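Reading a market sizing report without getting fooled
Notes for week 4, Industry Research Methods
Matilde Quintela

Hi all. A few of you asked for written notes after last week because I talked too fast through the bit on forecasts, so I've typed up what I meant to say, plus a few things I forgot. Bring these to the tutorial, and bring the Kolero report as well (the short one, not the appendix, please don't print the appendix).

1. What you're looking at

Most of you will have seen a market report summary before you ever see a market report. They're everywhere on the web, they all sound alike, and they nearly always open with one big number. So-and-so market to pass so many million by such a year. The full report sits behind a paywall and the summary is there to sell it to you. I don't mean that as an insult! I wrote them for a living before I came to teaching, and a fair amount of care went into the good ones. But you should know you're reading an ad for a longer document, and that the number was picked because it looked good in a headline.

Our running case this term is ceramic tile adhesive. I know. It's dull, and that's why I like it, as none of you arrive with an opinion about it. The Kolero report puts the regional market at $400 million at the end of its forecast period. Before we argue with that figure we need to know what it's a figure of.

2. Defining the market

Go to the scope page first. In Kolero's case the scope takes in cement-based adhesive, ready-mixed paste and epoxy, and it leaves out grout. The Plinitz report, which a few of you found on your own (good work), puts grout in. So when somebody says the two firms disagree about the size of the market, have a look at whether they're measuring the same bucket of stuff. Mostly they aren't.

Questions I'd scribble in the margin:

Is it value or volume? Dollars or tonnes?
If it's value, at whose price? What the factory charges, or what you pay at the hardware store?
Whose dollars, and are they adjusted for inflation?
Does "region" mean where the product is made or where it's used?
Are exports counted, and if so, are they counted twice?

That third one trips people up every year. A market can grow nicely in plain dollars while the actual number of bags sold goes nowhere, and the summary will happily call both of these growth.

3. Top-down and bottom-up

There are two ways to build the number. Top-down starts with something big that's already been counted, say total spending on construction, and slices it until you get to your product. Bottom-up starts with the sellers, adds up what each of them makes, and then adds a guess for the ones you couldn't reach.

Top-down is quick and cheap, and all the trouble is in the slices. If you assume tile work is a certain share of renovation spending, and adhesive is a certain share of tile work, then small errors multiply on you. Bottom-up takes ages, you spend your life on the phone, and the trouble is in that final guess.

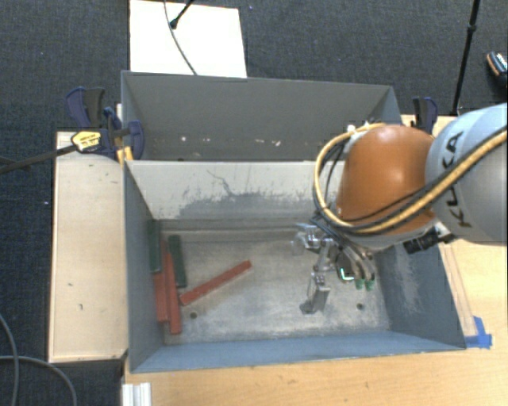 A decent report does both and tells you how far apart they landed. Kolero's note on method says they spoke with 54 companies, which sounds like plenty until you ask how many were makers and how many were distributors reselling the makers' product. The note doesn't split them out. I wrote and asked, and got a very polite reply that didn't answer the question, so for our purposes we treat it as unknown. Write "unknown" in your assignment when you don't know something. I give marks for it.

4. Growth rates

You'll see the letters CAGR, compound annual growth rate. It's the steady yearly rate that would carry you from the first number to the last. Real markets don't grow steadily, so it's a smoothing tool and it hides everything in the middle.

Let's do one together. Kolero gives 8 per cent a year. A quick trick is to divide 72 by the rate, which gives you nine years for the market to double. Now ask yourself whether you believe the amount of tile being stuck to walls, or the price of sticking it, could double in nine years. Maybe you do! Maybe there's a housing boom coming. But you have to be able to say what would cause it, and "rising demand" isn't a cause, it's the same claim in different clothes.

Check the base year too. If the starting point was a bad year, with sites shut and orders put off, then part of the growth is only the market climbing back to where it was. Ask for at least some 10 years of history before the base year if you can get it. Usually you can't, and then trade figures are your friend.

5. Segments

Summaries love a segment. By product, by application, by end user, by region. The table will say that one segment holds the biggest share and another is the fastest growing, and students tend to copy both down as though they carry equal weight. A tiny segment can grow very fast and still be tiny. Work out the dollars each one adds over the period, then rank them by that. In our tutorial last term the "fastest growing" segment came out second last once we'd done it, and there was a bit of a groan.

Also look for the "other" row. If "other" is bigger than anything with a name, the author's categories don't fit the market very well.

6. Company profiles

At the back you'll find a list of key players. In our report that includes Ekthorpe and Quartey, and both get a page of history, a paragraph on products and a line about strategy. Much of this is lifted from the companies' own websites, so it's fine for finding out what they sell and poor for finding out how well they're doing. If a share figure is given for a privately owned firm, look for a source. Quartey doesn't publish its sales, so any share you see for it is somebody's estimate, and it should be labelled as one.

7. For the tutorial

Read Kolero sections 2 and 5. Write half a page on one assumption you'd want to test and how you'd go about testing it, with no money and a phone. I'd rather a small thing done properly than a grand tour of everything wrong with the report. Ringing a tile shop counts as research, by the way, and the people who work in them know a lot (go mid-morning, they're run off their feet at seven).

If you're working in pairs, put both names on the page. The spreadsheet template is in the course folder, and the growth tab had a broken formula in it until last night, so if you downloaded it before then, grab it again.

The longer assignment is due in December and the question sheet goes up next week.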